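I finally did the Lorham to Cletatmont rail trail, all 43 miles of it, and I can't stop talking about it! Two days on the bike, legs like jelly, and I'd go again tomorrow.

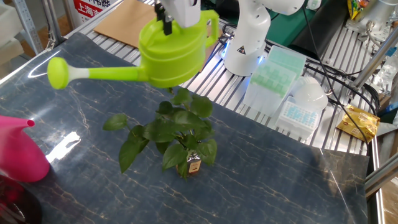
The first morning was nearly flat, so I rolled into Aquino before lunch with time for pie (peach, still warm) and a nap by the river. Day two is the climb. You top out at 2,000 feet and then coast forever, grinning like a kid.

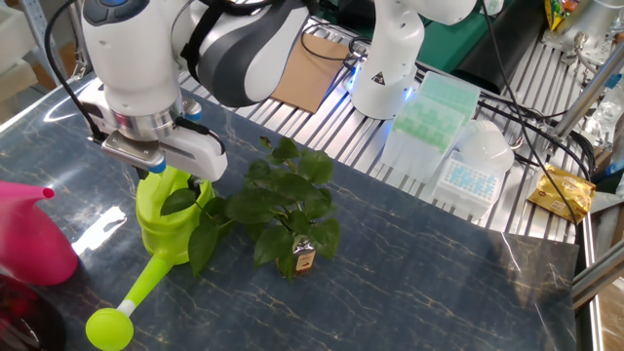

One reader wrote in to say the climb is much kinder from the Cletatmont side, and that the water tap at the top gets shut off in October. Good to know! I carried two bottles and drained them both before the summit.

Next up is new tires, and then maybe the whole thing in one go in June.
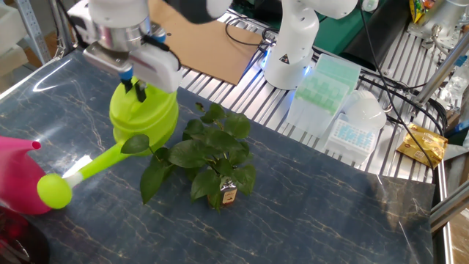 Green leaves and a green watering can.

If you've ridden it in a single day, tell me what you ate!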